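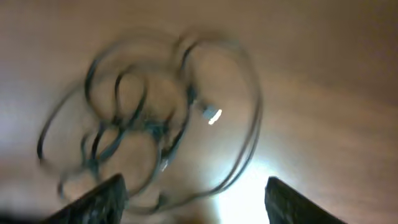
*Wrist cam, loose cable with a metal plug, fingers open. Motion blur all over it.*

Quick how-to for getting the Kudusia cable picker to stop grabbing at smeared frames. Written fast, fix what's wrong. Thursday, June 26, 2025.

You need: Kudusia with the blur gate branch merged, Triravum for the planner, one working wrist camera per arm. Skandska only if you want to replay logs.

## 1. Turn on the blur gate

Off by default. In `perception.yaml`:

```
blur_gate: true
min_sharpness: 100
on_reject: hold
```

Sharpness is variance of the Laplacian on the grayscale crop. Thin dark cable in a smeared frame gives doubled edges, and the tracer happily fits two strands where there's one. Then the graph has crossings that don't exist and the planner picks a grasp on nothing.

Use `hold`, not `skip`. Skip keeps the arm moving while it waits for a good frame – so the next one is blurred too. Hold stops the arm, grabs a fresh frame, goes on.

Glare is a separate problem. A bright spot on a shiny surface can wash out part of a dark strand and the tracer ends it early. Set `bridge_gaps: true`, keep the max gap small or it'll join neighboring loops.

## 2. Set exposure by hand

Auto exposure hunts when a white wall comes into view. Lock it:

1. Close the gripper and park it low, pointed at the back corner. You want the wood and the white wall both in view.
2. Run `kudusia cam lock --wrist`.
3. Drop exposure until the wall keeps some gray in it. Bring gain up after, not before.
4. Save the profile. It does not save on exit, I lost one in April that way.

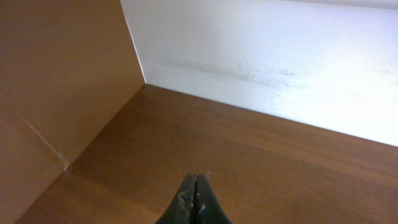 ## 3. Mask the fingers

Black fingers, black cable. Without a mask the tracer runs strands right up the fingertips. Run `kudusia mask build`, let it step the jaws from closed to open, check the overlay. Redo it after any finger swap. Scuffed spots on the fingers can show up as holes in the mask – turn on `fill_holes`.

## 4. Plan from the head view

Head camera picks the target, wrist camera refines it. Don't let the wrist view choose the target, it see too little of the table.

In Triravum set `target_source: head` and `refine_source: wrist`. Settle time is 400 ms before the refine frame. We tried 67, way too short, the gate rejected nearly everything.

Shadows: arm shadows on wood can pass for a fat strand. `max_width_px` handles most of it. Also mask the gripper's own lead, same as the fingers, or it ends up in the graph as a pickable cable. 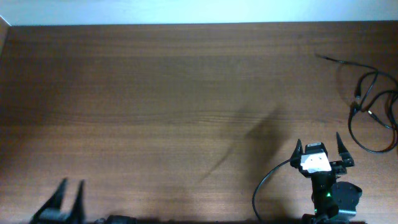 **Do I have to retrain the tracer after changing exposure?**

Usually you don't. Rerun the Salazar check set first, all 2,029 frames, and only retrain if the crossing score drops.

## 5. Test

`kudusia run --dry` first. Watch the reject counter. If it climbs while the arm is stopped, threshold's too high or the lens is dirty, so wipe the lens before you touch teh config. Then one arm at low speed, other arm parked. Logs go to `~/kudusia/runs`, Skandska picks them up from there.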